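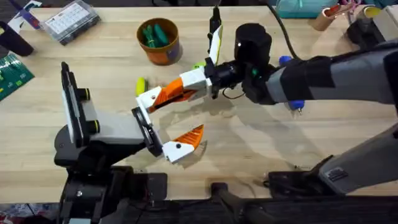

Puesto de trabajo con dos brazos robóticos y pinzas, una de ellas con una sección de dedo impresa en 3D.

Última actualización: febrero de 2022

Técnico/a de planificación y compra de equipos robóticos
Girkero, sede de Clurness. Referencia de la plaza: 637

Girkero busca una persona para preparar el plan de compras de su taller de manipulación. Ahora trabajamos con puestos de mesa de dos brazos y queremos ampliar el taller con 4 puestos más. El trabajo consiste en decidir qué se compra, en qué orden y con qué dinero, y en dejarlo escrito de manera que otra persona lo pueda seguir.

Tareas principales:

- Hacer el inventario de brazos, pinzas, cables, soportes y piezas de recambio.
- Pedir ofertas a los proveedores y compararlas. Trabajamos habitualmente con Brunner para la parte mecánica y con Ramton para la electrónica, pero estamos abiertos a otros.
- Calcular el coste completo de un puesto: también la mesa, la fijación, la alimentación eléctrica, las herramientas de mano y las horas de montaje.
- Estudiar qué dedos de pinza nos conviene imprimir en el taller y cuáles es mejor encargar fuera.
- Mantener la hoja de presupuesto y avisar con tiempo cuando un plazo de entrega cambia.

Pedimos formación profesional o grado en mecatrónica, electrónica, automatización o similar, y 2 años de experiencia en compras técnicas o en mantenimiento de maquinaria. Es necesario leer fichas técnicas en inglés. No hace falta saber programar robots, pero sí entender lo que piden los compañeros que los programan. Se valorará haber usado una impresora 3D y conocer los trámites de importación.

Ofrecemos contrato a jornada completa con periodo de prueba, horario flexible de entrada y la posibilidad de hacer las tareas de oficina desde casa. El inventario y la recepción de material se hacen en Clurness. La incorporación está prevista para abril.

Para presentarse, envíe el currículum y una carta de una página en la que explique una compra de equipo que haya preparado usted y qué haría hoy de otra forma. Indique la referencia de la plaza en el asunto. Las entrevistas serán por videollamada y después habrá una visita al taller.

Comentarios

mecatro_sur: ¿Se puede presentar alguien que termina el grado este curso? Tengo prácticas en almacén, pero no los años que piden.

Girkero: Sí, puede presentarse. Explique las prácticas en la carta, por favor.

L. P.: ¿El salario está publicado en algún sitio? No lo encuentro.

Girkero: Lo comunicamos en la primera entrevista. Gracias por su interés.

Contacto: Girkero, Clurness, extensión 1902 | © Girkero | Volver arriba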